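The Block Makers of Murkar

Renata Yáñez keeps her seconds on a shelf by the door. They are play blocks with a chipped corner or a thin patch of color, and she sells them by weight to anyone who walks in.

The good ones go out in sets of 100. Her workshop in Murkar makes them in two colors, a dark green and a reddish brown, and she has turned down every request for a third. "Parents ask for yellow," she says. "I tell them to try these for a month."

She started the business with Leandro Maldonado, who had been cutting shelf parts and hated throwing away the ends. The first blocks were those ends, sanded by hand at his kitchen table. By last May they had 1178 orders on the books and a waiting list for the larger set, the Fludik.

The size took longer to settle than the color. Early blocks were too short to bridge a gap, and children gave up on roofs. The present shape is long enough to span two uprights with a bit left over at each end. Italo Bellini, who teaches kindergarten in Chin, has had the same set in his classroom for six years. He washes the blocks at the end of each term and says the green ones hide wear better.

Storage is where most families go wrong, in Yáñez's view. Deep toy chests bury the blocks, and a lid means they stay buried. She prefers an open bin with sloping sides and a flat floor, and she doesn't care if it gets scratched.
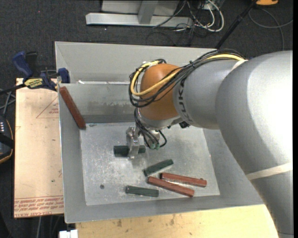
Green and reddish-brown blocks in a gray metal bin with a scuffed floor.

Sets can be ordered from the workshop. Seconds are sold at the door only, mornings, cash preferred.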